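Single-use cup ban at the Jellholm fair - is it worth it?

Started by wvanhove

So the market hall wants every food stall on reusable cups by October. Deposit system, 400 cups to start, washed off site by a company called Plelora. I sell hot cider and lemonade and I'm not convinced. I've asked twice what the washing costs per cup and both times I got a leaflet with leaves on it.

I pour into plain plastic ones now, the milky kind. They cost next to nothing and they stack. 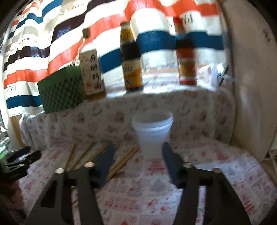 Femke Prins
The cost per cup is on page 6 of the stallholder pack. You pay for the wash, the market pays for pickup. I don't love it either, but the number is there.

wvanhove
I read page 6. It gives a price "from" and then a star. The star goes nowhere. I've signed enough contracts to know what "from" means.

driss_b
We did this at the Fereck street market. Started with 300 cups and ended the season short by more than 208. People keep them. They pay the deposit and take it home as a souvenir, and then the stall gets billed for a replacement at a higher price than the deposit. Ask who eats that difference.

Femke Prins
Driss, that was a printed cup with the market's name on it. Of course people kept it. Ours are blank.

driss_b
Maybe. I'd still want it in writing.

Nandi N.
Can somebody explain why cups come first? Half the trash I haul out at closing is paper plates and napkins. Feels like they picked the thing that looks good on a poster.
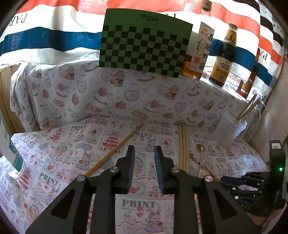 wvanhove
Nandi, same here, and nobody has shown me a weight for any of it. They also sent round a list of "preferred" table covers, plain colors only, so I guess the cloth with the strawberries and bunnies is out too. It says CHRISTMAS all over it and I use it in summer, so go ahead and judge me. But a tablecloth gets used again and again, and I'd like to know what problem a plain one solves.

Femke Prins
The table cover thing is a suggestion. Read the heading.

wvanhove
So was the cup thing, last year.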